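Do you really need a cupboard full of carpet products?

Every January the shops stack up foams, powders and "pet-safe" sprays, and every January I wonder who is buying them. I have tried 18 over the years. Most did less than a damp cloth. 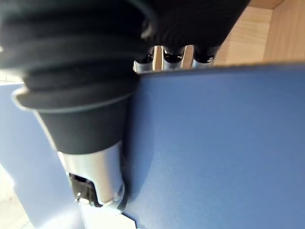 Words: Sheila Hulme
Updated March 9, 2025

Start with the powders. You shake them on, wait, hoover them up, and pay for a nice smell. Plenty of the powder stays down in the pile. Bicarbonate of soda is cheaper, but I'm not convinced it does much either, whatever the internet says.

For a fresh spill, blot with a plain white cloth and cold water, working from the outside in. Don't scrub. Then put a folded towel on top with something heavy on it and leave it overnight.

Carpet tiles are easier, in theory. You lift the bad one and swap it with one from under the bed. The packet won't mention that the one under the bed has kept its colour and the rest haven't.
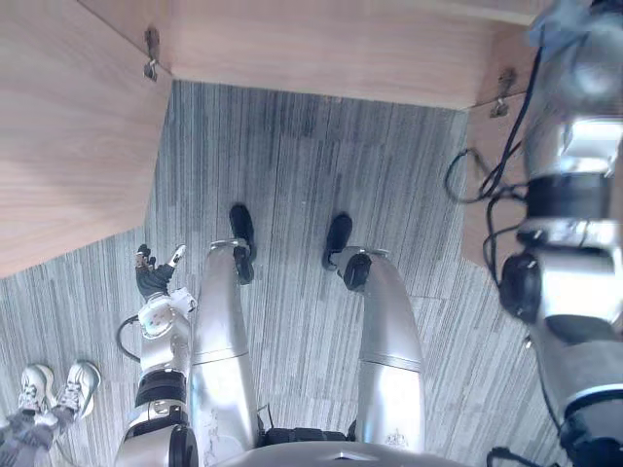
Khang Thái wrote in to disagree: he swapped 4 tiles in his hallway and says the difference had gone by the following winter. Maybe so. Mine still show.

As for vinegar, test it somewhere hidden first, and never on wool if you can help it. The Flurnon spray I bought last year is still under the sink, nearly full.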